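Subject: Re: [chores] So can they do the dishes yet or not?
From: Aaliyah Vachon
To: the list

Usman Mohmand wrote:

> I've been reading along since the spring and I still can't tell my mother
> whether she should hold off on a new dishwasher. Every month there's a clip
> of a machine folding a shirt, and every month somebody on here says two
> more years. Is there any household job, start to finish, that one of these
> things does today without a person hovering? I don't mean vacuuming. I mean
> picking things up and putting them where they go. My brother-in-law runs a
> packing line at Tomance and says it's the same story there - the arm does
> the easy part and a guy stands next to it for the rest.

Usman, tell your mother to buy the dishwasher! A good one, with the third rack.

I've spent a good part of August over at Hawthorne watching an arm try to clear and reset a table, so I have opinions, and this is going to run long (sorry, Clifford, I know you read these on your phone).

Your question has "start to finish" in it, and that's the part that gets people. If you ask me whether a machine can pick up a bowl, sure, yes, I've watched it happen more times than I can stand. If you ask whether it can tidy a kitchen table, then we have to talk about what's on the table. Is the bowl up against something else? Is there a cup inside the bowl? Did somebody leave half an inch of milk in it? A seven-year-old handles all of that while complaining about something unrelated, and the arm gets stuck on the first one.

We kept a tally for one afternoon, one container at a time, pick it up and set it down in the right spot. There were 40 tries. It got 17 of them clean with no help from anybody. Another 11 it got there in the end, but somebody had to nudge the thing back to where the fingers could find it. The other 12 were just no. Dropped, tipped, pushed along until we hit stop. I thought that was pretty bad, and Theerawat thought it was great, so make of it what you like. He'd seen the week before.

What surprised me was which part was hard. I figured it would be seeing. I expected it to mistake a shadow for a plate or something, and there was a bit of that when the sun came in sideways, but most of the trouble was touching. Anything hollow has two ways to be picked up, from outside like a mug with no handle, or with one finger down inside and the wall pinched between. You and I pick whichever without thinking. The arm has to commit to one, and if it comes in a hair off it shoves the wall of the container when it should be closing on it, and away the whole thing slides. A smooth tabletop makes that worse. We put a rubber mat down one day and the numbers went up so fast that Theerawat made us take it away again, on the grounds that people don't put rubber mats under everything they own. My grandmother did, but fine.

And then there's the stuff that isn't part of the job. A real table has other things on it that have to be left alone. That's a chore too, the leaving alone! If I ask my nephew to take the dishes off the table he doesn't also bring me the chess set. I've come to think that's a better test than the picking up. Give it one thing to move with something fiddly sitting nearby, and see if the fiddly thing is still standing at the end.

It's also slow. I keep forgetting to say that because you get used to it. You stop noticing that you've had time to eat a sandwich. For a packing line I guess slow is a dollar figure and somebody can work it out. For a house I honestly don't mind slow, if I'm out at work while it's going on. What I mind is coming home to find it quit at nine in the morning with a bowl on its side, and that's about where we are with it.

So to answer what you asked, with the jobs I've seen up close:

Moving a single cup or bowl from one clear spot to another: yes, mostly, if you'll forgive a miss now and then.
Clearing a table somebody has eaten at: parts of it, with a person in the room.
Loading a dishwasher: I haven't seen one do a full load. The racks are murder.
Folding: towels, okay. Fitted sheets, well, I can't do those either.
Wiping down afterward: it'll wipe. It doesn't know when it's done, so you'll still be going back for the smudges.

I put one from the arm's own camera in with this, since a couple of you asked what it has to go on when it's down in close. The teal container is the one being handled, and the yellow bowl is behind it.
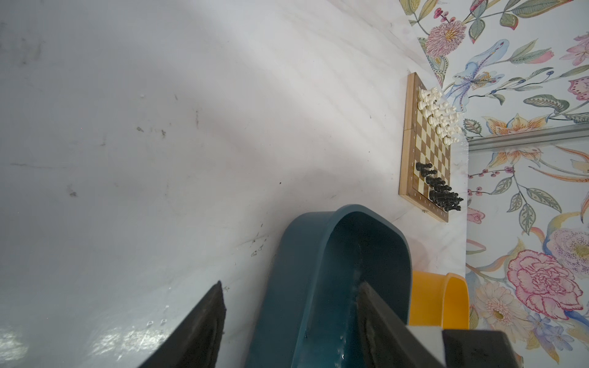 Chantal Caron wrote back to me off list, and said I could pass it on, that she thinks we're all grading on the wrong thing. Her point was that she'd take a machine that does one dull job badly but knows when it has failed and stops, over one that does five jobs nicely and carries on after it's dropped something. She's had both kinds on trial at Truvent, on the shop floor, and the crew got fond of the first and switched off the second.

I think she's right, and it changes how I'd do the tally. I'd want a column for "knew it had missed." We didn't keep one, and I can't go back and fill it in from memory.

Clifford, you said a while ago that Mokow might lend out their softer finger pads. Is that still on? I'd like to run the same 40 with those before we change anything else. And Usman, could you ask your brother-in-law what the guy next to the arm does all day? I mean the real list, the boring one. I'd bet half of it is straightening things up so the arm can reach them, and I'd love to know if that matches what we're doing here with the nudging.

Back at Hawthorne tomorrow from nine, if anyone wants to come by and lose patience with me.

Aaliyah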